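Care of the Hand-Held Gripper Station

The following guidance applies to the paired gripper station in the assembly workshop. It is intended for operators and for staff who carry out weekly upkeep. Questions should be directed to Nadja Aigner, who keeps the station log.

Before the first session

Switch on the power supplies and allow the readouts to settle before connecting either gripper. Compare each readout with the value written on the station card. If the two differ, leave the grippers unconnected and enter the reading in the log.

Check that the indicator light on each gripper comes on. A gripper whose light stays dark should be exchanged at the Leemans cabinet, shelf 4, and tagged with the time of day.

The work surface

The foam board protects both the tabletop and the jaws. Gray and brown smudges are to be expected and do not affect the work. Wipe the board with a barely damp cloth and let it dry flat. Solvents soften the foam and must not be used. A board should be turned over when the surface begins to crumble, and replaced when both faces are worn.

Marker plates

Each gripper carries a white plate printed with black dots. Hold the gripper by its handle at all times, never by the plate. Dust is removed with a dry lens cloth, working from the center outward.
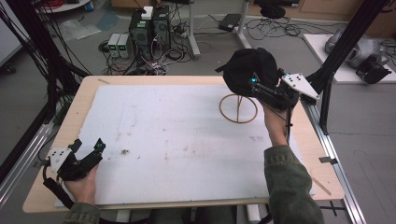 A plate that has been knocked must be checked before work continues – even a slight tilt will spoil the position readings. Loosen the two screws, seat the plate against its stop and tighten evenly. Run the Sendia alignment check afterward and record the result. Plates with scratched dots are reordered under part number 3678.

Jaws

Open and close the empty jaws slowly several times. The movement should be smooth over its full travel. Fabric-covered parts leave lint in the hinge, and this should be brushed out after every session. Apply one drop of Zestard light oil to the hinge after 70 hours of use and wipe away any excess.

Cables

Cables should hang in a wide loop, with enough slack for the operator to reach the far side of the board. Inspect the first few inches past the wrist, where most breaks begin. Cables on the floor are to be gathered clear of the operator's feet.

Closing down

Disconnect the grippers first and then switch off the power supplies. Cover the board. On Saturday the station remains off for cleaning, and the rails are wiped and their clamps tested by hand. Worn clamps go in bin 23 for return to Domenica Schnyder.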